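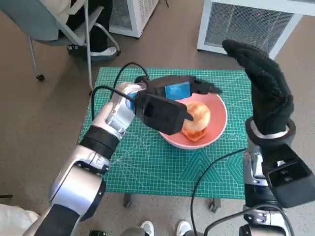
gluepot_dan
Teltthorpe has had the same tryout weekend every March and I've never seen a coach write anything down. Five kids get cut, five sets of parents get an email that says "keep working hard." On what, exactly?

rinkside_muli
They do write things down. My son got a full page last time. Edges, passing, backchecking, the lot.

gluepot_dan
Then your son made the team. The page is for the ones who made the team.

stestent44
Can we get back to the fee? The original post was about the fee. The Wivis Cup is now part of the under-12 package whether you want it or not, and that's another $200 on top of ice time. We skipped it last season and our daughter's slap shot survived. 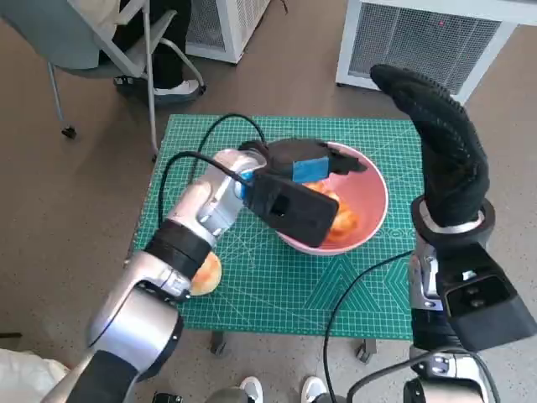
I also asked whether the money comes back if she's hurt and can't go. The answer was a link to the page I'd already read, which says to contact the club. So I contacted the club, and they sent me the link.

rinkside_muli
It covers the bus and two nights at Stestent. You couldn't do it cheaper on your own. And the kids talk about that trip all year.

stestent44
Mine talks about the waffle machine in the hotel. I could buy her a waffle machine.

backhand_betty
Posted 10/21/25
I'm with muli on the trip and with dan on the tryouts, so everybody can be annoyed with me. The trip is the one time the younger group gets to play teams they don't already know by shin pad. But cutting a kid at eleven with a form email is lousy. Give them a phone call. Coaches have phones, I've seen them using them on the bench.

gluepot_dan
Thank you. I'll take half an agreement.

rinkside_muli
You try calling every family the week before the season starts. They're unpaid, Dan.

gluepot_dan
I coached for years unpaid and I called. Badly, but I called.

stestent44
Does anyone know if the Muli rink still does the early slot for goalies? Separate question, same wallet.

backhand_betty
Yes, before school. Bring coffee and a hat.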